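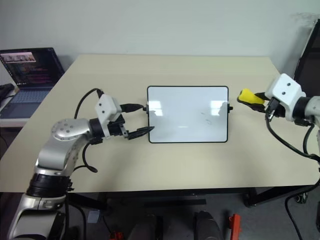 How to Get Old Marker Off a Whiteboard
by Vimala Salian

I've been teaching evening bookkeeping in Flurnham for longer than I care to add up, and in that time I have cleaned a lot of whiteboards, most of them written on by somebody else and left over the summer. So let me walk you through what I do, and please don't reach for the scouring pad!

Start dry. Take a clean felt eraser or an old cotton T-shirt and go over the whole board in straight strokes, top to bottom. If your eraser is already gray it will just push the dust around, so knock it out against the back step first.

Next, trace over any stubborn lines with a fresh dry-erase marker. I know it sounds backward, but the solvent in the new ink loosens the old. Wipe it off right away, while it's still wet, and do a small patch at a time.

If there's still a shadow, put a little rubbing alcohol on a soft cloth and rub in circles for 40 seconds or so. Open a window, and keep it away from painted frames — I took the finish right off one in December and I'm still sore about it.

Rinse with a cloth wrung out in plain water, then dry the board well. Leave it alone for 2 hours before you write on it again.

For everyday care, erase at the end of each class and do the damp cloth once a week. Store your markers lying flat, caps pushed on until they click. Mine live in a cookie tin from Indmont, and they last much longer than they used to in the cup.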